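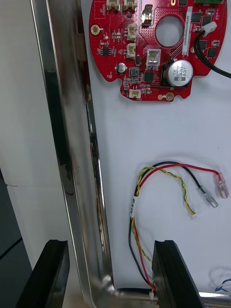
Round drive board and a harness lying beside it.

Budgeting for a second arm: what am I forgetting?

Posted by Baltasar Troncoso

We're a small repair and refurb shop. Most of our work is round motor driver boards like the red one in the photo, plus the wiring that goes with them. One arm handles the connector work at present, after a fashion, and I've been asked to put together numbers for a second by July.

My spreadsheet has five lines in it: arm, gripper, wrist camera, bench, and a line called "misc" that I'm fairly sure is where the money will go. Voninent has quoted me on the lot as a bundle, with their Skedness software thrown in free for the first year, a phrase that made my wallet flinch. The owner would like one number, preferably a small one.

Mostly it would be handling loose leads: spade terminals, little white plugs, that sort of thing. We get through 212 boards in a decent month. Has anyone here bought a second unit and lived to reconcile the budget?

Reijo Aaltonen

Your misc line is the project. The arm is the cheap bit.

I did this at my last place and what we left out, in the order it hurt: fingertips, fixtures, spares, my time. Fingers first. The flat black ones are fine for picking up a board by its edge and hopeless at persuading a spade terminal to face the right way. We ended up with three sets, each machined by a bloke who charged like he was doing dental work. Get a price on custom tips before you sign anything.

Then fixtures. A lead lying in a loop on a white bench is a different shape every time you put it down, and you'll pay for that either in clever software or in a bracket with a slot in it. Buy the bracket. If your board has a big hole in the middle like that one, you've got a free locating feature, so a plug on a baseplate will do you. Ours cost less than the lunch where we discussed it.

Spares: one complete gripper, on the shelf, from day one. Lead time on ours was 16 weeks, and the accounts people remembered every one of them.

Also ask Voninent what year two of the software costs. Get it in writing, with the colour of the invoice if you can.

Pentti Jääskeläinen

just buy a used one mate, heaps of them around

Eusebio Barrios

Used is all right for the arm if you can see the hours and the controller is still supported. I wouldn't do it for the gripper.

Before you budget anything, time the arm you've got. Sit beside it with a notepad for a full shift and write down every minute it's waiting on a person. We had a quote from Tunusley approved and ready to go, and then found ours was idle from 9 until morning tea while someone sorted harnesses by their label tags. A rack and some labelled tubs fixed it. I was briefly very popular with the owner and not at all with the sales rep.

If it still looks like you need the second one, split the spreadsheet into things you buy once and things you buy every year. Servicing, licences, worn fingers and camera cables all go in the second column. Wrist cables flex all day and they do die, usually at ten to five.

And put down training as its own line. Tapio Saarela on the other thread reckons he forgot it entirely and had a very expensive coat stand for most of a winter.

Baltasar Troncoso

Cheers, all. Misc has now been broken up into nine lines and is bigger than the arm. I'll do the notepad thing before I show anyone. Reijo, did you keep the drawing for that baseplate?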